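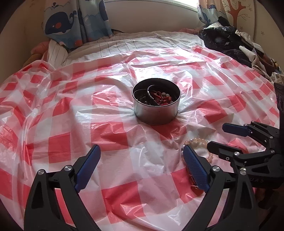
Everaldo Araújo

Riviere

A word list for costume jewelry, with definitions, spelling variants and cross-references. It holds 379 entries in one CSV file. The list is meant for people who sort, label, sell or catalog beads, necklaces, brooches and other small pieces, and for people who write software for them.

The name comes from the riviere, a necklace made of a single row of stones.

Contents of the folder

riviere.csv – the word list
variants.csv – alternate spellings, one per line, each pointing to a main entry
sources.txt – the printed material the entries were drawn from
check.py – a small script that looks for broken cross-references
CHANGES – what was added, merged or removed

Why it exists

I kept an inventory of a mixed stock of costume jewelry for several years and used a different word for the same thing nearly every time. A short necklace was a choker in one row, a collar in the next and a "short necklace" in the third. Searching the sheet was useless. I started a second sheet of agreed terms so that I could fix the first one, and the second sheet grew into this.

Early versions were called Evari and lived inside the inventory program of the same name. The list was split out in August so that it could be used without the program. Evari still reads riviere.csv directly, and so does Plemero, a label printing tool I also maintain. Neither is needed to use the data.

Format

UTF-8, comma separated, double quotes around any field that contains a comma. The first row holds the column names. There are 13 columns:

id – a number that never changes, even when the term is renamed
term – the preferred form, lowercase, singular
plural – filled in only when it isn't formed by adding s
group – see below
definition – one or two sentences
broader – id of the parent term, if there is one
related – ids separated by semicolons
confused_with – ids of terms that are often mixed up with this one
language – the language the term was borrowed from, if it still looks borrowed
accented – the accented form, if one is in use
source – key into sources.txt
added – version number in which the entry first appeared
note – free text, often empty

Accents are kept out of the term column on purpose. A person typing on a US keyboard will search for "riviere" and "pave", and the main form should match what gets typed. The accented forms are in their own column for printing.

Groups

Every entry belongs to exactly one of 17 groups. The largest is necklaces, followed by clasps and findings. The others include earrings, bracelets, brooches and pins, rings, hair pieces, chain types, bead shapes, bead finishes, stringing materials, settings, imitation stones, coatings, condition words, storage and packing.

Condition words gave me the most trouble. "Fair" and "good" mean different things to different sellers, and I didn't want to settle that here. The entries say what the word is normally taken to cover and leave the grading to you. If you need a strict scale, write one and keep it in your own file.

Sample rows, shortened

choker – necklaces – A necklace that sits close around the base of the neck.
seed bead – bead shapes – A very small, usually rounded bead, most often glass.
rondelle – bead shapes – A bead shaped like a flattened ball or a thick disk. Often confused with spacer, which describes a use and can be any shape.
jump ring – clasps and findings – A ring of wire, cut once, used to join two parts.
faux pearl – imitation stones – Any bead made to look like a pearl. See also simulated pearl, which is listed as a variant.

How entries were chosen

A term had to turn up in at least two of the printed sources, or in one source and in my own stock records. Brand names are left out. So are trade names for plastics, with the exception of a few that have become ordinary words. Fine jewelry terms are included only when they're also used for costume pieces.

Definitions were written from scratch. None of them is copied from a source.

Known problems

Coverage leans toward necklaces and loose beads, because that was most of what I had. Watches are missing. Body jewelry is missing.

In 47 entries the source column is blank. These came over from the oldest Evari sheet, before I recorded where anything was found. I believe the definitions are sound, but treat them with more care than the rest.

"Strand" and "string" are separate entries and probably shouldn't be. Merging them would break saved searches in Evari, so it has to wait for the next major version.

British usage is thin. Variants such as "jewellery" are handled, but differences in meaning are only mentioned in the note column, and not always there.

Using the checker

python check.py riviere.csv

It prints the id of every entry that points to something missing, and prints nothing if all is well. It needs Python 3 and no extra packages. On Lunix machines the command may be python3.

Corrections

Send the id, the column and the new text. For a new term, send a definition in your own words and say where you found the term in use. Please don't renumber anything – old labels carry the ids.

License

The data may be copied, changed and sold on, with credit to the author. The script is under the same terms.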